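Notebook, bench 4
May 10, 2026

Carrying on with the hide glue vs. Risura comparison for the drawer fronts. Last entry left off with the test strips under clamps and the question of whether open time or surface prep was causing the weak joints. Pulled the strips this morning and broke all of them by hand over the bench edge, same as before.

Results first. Hide glue strips mostly tore wood, with the glue line still holding. Risura strips split between wood failure and clean glue line failure, and the clean ones were nearly all from the batch I sanded to 300 grit before gluing. The planed ones did fine. I had read that fine sanding can close up the grain but did not expect to see it on maple this clearly. It needs another round before I trust it, with the same board used for both halves of each joint. This time I mixed offcuts from the Letport board with older stock, and I did not mark which was which. My mistake.

Glue notes:
Hide glue went in at 137 F, checked with the kitchen thermometer at the start and again halfway through. It had started to skin over by the second check. Keep the lid on between strips and add a few drops of water if it looks stringy. The brush with the metal ferrule is turning the glue gray. Switch to the string-bound one.

Risura straight from the bottle, no thinning. It spreads easily but grabs fast. By the last pair I was sliding the pieces to line them up and I think that starved the joint. If we use it on the real drawers, dry fit everything first, set the clamps to width, and glue one corner at a time. The bottle was opened in the winter and has been on the cold side of the shop. Buy a new one for the next round.

Finish samples: three coats of Clirnonine on the maple, two on the cherry. The maple has gone a bit more yellow than I wanted. The cherry looks right. Between coats I used 1,000 grit paper, wet, very light pressure. I went through on one edge of the second maple piece, so the color there is uneven and that sample should be ignored. A glue smear near the dovetail on the same piece shows as a pale patch. I could not see it at all before the finish went on. Wipe joints down with a damp rag and look at them under the low lamp before the first coat.

Hardware for the Kassa cabinet: the pulls are in and the screws that came with them are too soft. Twisted the head off one in the scrap piece without pushing hard. Plan is to drill the pilot a size larger, run a steel screw in first to cut the thread, back it out, wax the brass one and drive it by hand. No driver drill on these. The slides are still on back order, so the carcass stays open at the front for now. The back panel can go in whenever the finish is hard.

Left to do:
Flatten the back of the wide chisel, it rocks on the stone.
Re-cut the 2 short drawer sides, grain runout on both.
New Risura strips, planed only, one board, marked in pencil.
Ask the supplier if the next Letport boards can come rough.
Keep the broken strips in the box under the bench until round two is done.
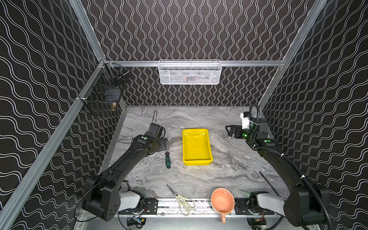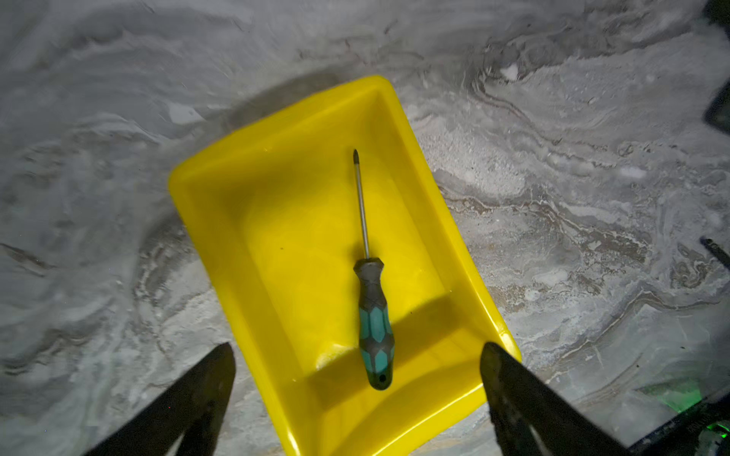
Top: wire baskets, white on the back rail and black on the left post. Bottom: Phillips screwdriver in the yellow tray.

Humidity in the shop has been going up and down all week. Leave the drawer bottoms stickered and check them again before cutting the grooves.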